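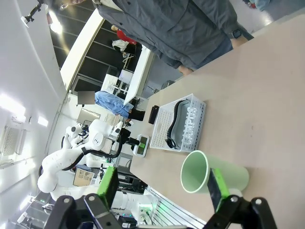 Caderno de bancada — outubro, sexta

Categoria: Oficina / Adesivos e selantes

Retomada do ensaio de colagem do silicone Dizon sobre policarbonato. O lote anterior descolou em tração com pouca carga e a suspeita recaía sobre a limpeza das peças. Repeti tudo com isopropanol novo e pano sem fiapos, dois passes, secagem ao ar antes do primer.

Condições: temperatura da sala 19 °C na abertura do turno. A umidade ficou sem registro de manhã porque o higrômetro estava com a pilha fraca; troquei depois do almoço. Anotar isto na planilha, senão a comparação com o lote de setembro fica torta.

Preparação das amostras: 16 corpos de prova, metade com primer Korard, metade sem. Lixa 320 na área de sobreposição, sempre no sentido transversal ao esforço. Espessura do cordão controlada com arame calibrado nas duas pontas. Em duas peças o arame escorregou durante o aperto e o filme ficou em cunha. Marquei com caneta vermelha e ficam fora da média.

Cura: o boletim do fornecedor fala em cura superficial e cura total como se fossem a mesma coisa no texto, mas na tabela aparecem separadas. Segui a tabela. As peças estão na prateleira de cima, sem peso por cima, etiquetas viradas para a frente. Não mexer até segunda leitura.

Máquina de tração: célula de 3000 N, zerada com as garras montadas. Havia uma deriva pequena no canal de força, que desapareceu depois de aquecer a eletrônica. O Hagos Wako acha que é o conector e que volta quando o cabo for dobrado. Pode ser. Fica a sugestão dele de fixar o cabo com abraçadeira na coluna antes de romper qualquer peça.

Rompi somente as duas peças em cunha, para treinar o alinhamento. Ruptura adesiva na com menos espessura, do lado sem lixa visível; mista na outra. Não tiro conclusão disto, a geometria está errada nas duas. Serviu para ver que o batente inferior precisa de um calço, pois a peça entra inclinada.

Sobre o primer: o frasco aberto já estava turvo no fundo. Usei o fechado. O turvo vai para descarte, não para a prateleira — já aconteceu de voltar.

Compras: a Jikivard respondeu que o policarbonato em chapa sai com o filme protetor antigo, aquele que deixa resíduo. Perguntei se têm da outra partida. Se não tiverem, peço à Jivport, que entrega mais devagar mas corta na medida.

Pendências:
- abraçadeira no cabo da célula
- calço do batente inferior
- repetir duas peças com arame colado nas pontas
- passar a umidade da tarde para a planilha
- confirmar a validade do primer com o lote na tampa

Próxima leitura de dureza Shore A às 16 h, três pontos por peça, longe da borda. Durômetro na gaveta da esquerda, conferir com o bloco padrão antes.

2 comentários · 19 compartilhamentos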